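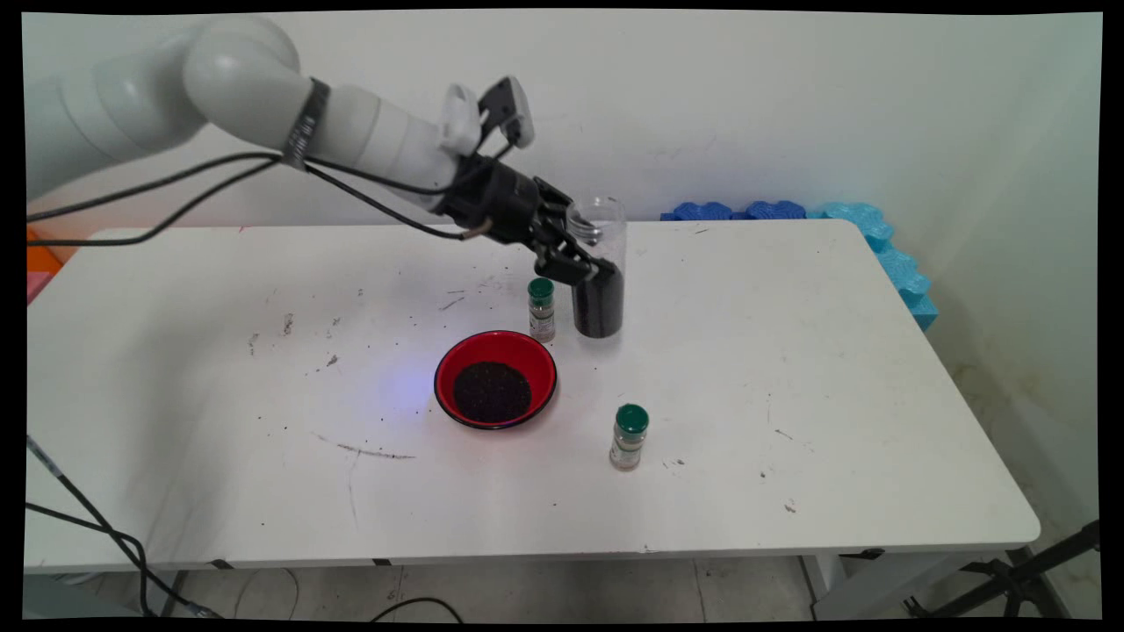
Most of us have a cupboard that we open quickly and shut even quicker, and in my house it was the one with all the dry goods in it. Flour in a bag with a clothespin on it, three kinds of lentils, black beans, sesame, tea, and a bag of something brown that my sister-in-law Rokeya swears she never gave me. I put up with it for years, and then one wet weekend I took everything out and started over with jars. Tall clear plastic ones are my favorite for anything small and dark, because you can see from across the kitchen that you're down to the lower half and it's time to write it on the list (mine lives on the fridge, under the dentist's card).

Now, before you buy anything, wash and save what you have. Peanut butter jars, pretzel tubs, the big one the cookies came in at the holidays – they all do nicely. If a tub still smells of what was in it, put a spoonful of baking soda in the bottom, fill it with warm water and leave it overnight. Pickle lids are hopeless, I'm afraid. I've tried everything on those and they go in the recycling.

Dry them longer than you think you need to. I stand mine upside down on a rack until the next day, then turn them over for another few hours with the lids off. A little damp in the bottom will give you a lump of flour like a hockey puck.

Labels: masking tape and a marker. I did buy the pretty ones once and they slid off by March. Put the name on the front and the date you filled it on the bottom, and if it's something you cook by the cup, cut the directions off the bag and tape them to the back. Menaka Biswas, from my old street, writes on the lid instead, and that works very well if you keep your jars in a deep drawer.

Never top up a jar that still has old stuff in it. Tip the old out into a bowl, wipe the jar, put the new in first and the old back on top, so that the old gets used up.

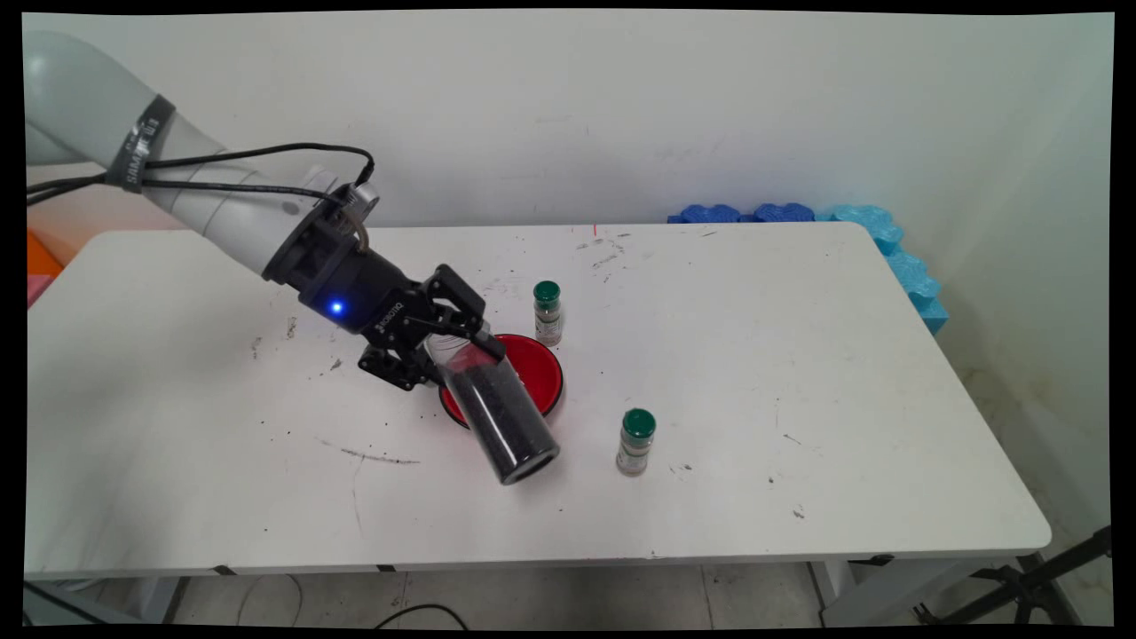

Tip the jar low and over a flat surface when emptying small, dark grains.

For pouring, a sheet of paper folded down the middle makes a better funnel than most funnels, and you can set a rimmed baking sheet underneath to catch the runaways. Go slowly with poppy seeds! I'm still finding some behind the toaster.

A few odds and ends I nearly forgot. Brown sugar likes a slice of bread in with it, changed every few days. Bay leaves in the flour were my grandmother's cure for bugs, and I do it too, though a tight lid does more. Coffee and spices want to be away from the stove and out of the sun, so clear jars are fine for those only if the cupboard door stays shut.

Next time I'll get to the freezer, once I've found the bottom of it.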